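What Changed on the Sorting Bench

October 29, 2020

I have worked in returns and hardware at Murkier for long enough to have sorted screws in three different buildings. The current one is the Girkham site. In September the company put robot arms on the sorting work, and people who used to work there keep writing to ask how it is going, so I am putting it down once.

The job itself is simple to explain. Kits come back opened. The panels and brackets can be checked quickly, but the hardware ends up mixed together, and it has to be separated before it can be packed again. Until this fall, people did that by hand for the whole shift. It paid the same as packing and was worse for your neck.

There were 74 of us on the floor when the arms were announced. We were told no one would be let go, and so far no one has been. Three people moved over to the Thomas Street warehouse, and they had asked to go before any of this came up. The rest of us got new assignments, and that is where most of the arguing has been.
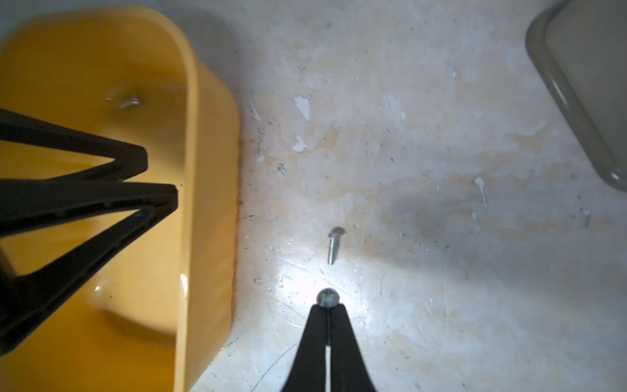
My own assignment is called cell attendant. I get the parts in place before a run, clear jams, and go through the bins when a run ends. Most of the training was about when to stop the arm and when to leave it alone. The grip is better than I expected. It can hold a small round piece of metal right at the tips of its fingers, and I would have needed a fingernail for that. What takes up my day is everything that isn't in a container. A screw lying out in the open between the yellow bin and the gray tray is a loose part, and at the end of the run every loose part has to be accounted for on a sheet. I fill out a lot of sheets.

The pace is different too. By hand we were expected to finish 46 kits a shift. The target for a cell is 80, and an attendant is responsible for the number even on a day when the arm is waiting on a repair. We brought that up at the last floor meeting. The answer was that downtime would be looked at. I would like to see it written into the target.

Some things are better. My hands don't hurt when I get home. The people who had trouble seeing small threads late in a shift are doing fine now, and one of them has said she will put off retiring.

Some things are worse. We used to sit across from each other and talk. Now each attendant has a cell, and the cells are spaced out, so I can go from the start of the shift to lunch without saying much to anyone. The break room has gotten louder, probably for that reason.

The software comes from a company called Rureck. When it stops on a fault it shows a code, and the codes are explained in a binder that we share between cells. I asked for a second binder two weeks ago. It has been ordered.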